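3.2 Looking after the arm cell

Most papers in our area give the hardware one sentence and move on. I'm going to spend a little longer on it, since keeping the cell in the same state from one session to the next ate more of my time than the learning code did. We call the cell Carrilho, and it stayed in one corner of the Plondthorpe lab for the whole study.

The layout is simple. The arm is bolted down behind the far edge of a pine table and reaches forward over it, so the base never takes up working space. I like a knotty tabletop for this kind of work. The knots don't move, and when somebody leans on the table and shifts it (this happened more than I'd like to admit), I can line it up again by laying an old view over the live one and nudging until the knots match. Figure 4 gives the view from the fixed camera, with the fingers open and two of our objects on the table, the pink bowl and the black wire stand.
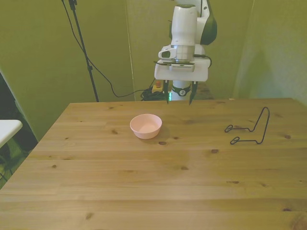

Figure 4. The cell from the fixed camera, gripper open. The small camera on the wrist is visible to the left of the gripper housing.

We recorded 1316 episodes on this setup, and I threw out 313 of them. That sounds like a lot! A good share came from one stretch in April when the wrist camera had worked itself slightly loose. The drift was so small that you couldn't catch it by eye, and the policy trained on those episodes kept closing the fingers just short of the bowl's rim. Nuno Neves found the cause by wiggling the camera with one finger, and after that we put a drop of thread locker on its screws and made the wiggle part of our start-up routine.

The rest of the routine grew in much the same way, one annoyance at a time. Before each session I home the arm, open and close the gripper a few times, press the emergency stop once and release it, and then run a short script called Troten that moves the arm through 11 fixed poses and compares the joint readings with a stored set. If any joint is off by more than our limit, we recalibrate before recording anything.

Every 300 episodes we wipe the fingertips with alcohol and look them over for wear. I started out doing this only when grasps began to slip - a bad idea, as the slipping creeps in slowly and you end up with a dataset whose second half is quietly harder than its first. The thin rod of the wire stand shows it sooner than the bowl does, so I use the stand as my test grasp after each cleaning. The results go into the Proltine log along with the episode numbers, and the same log is what we used to pick the training splits in Section 4.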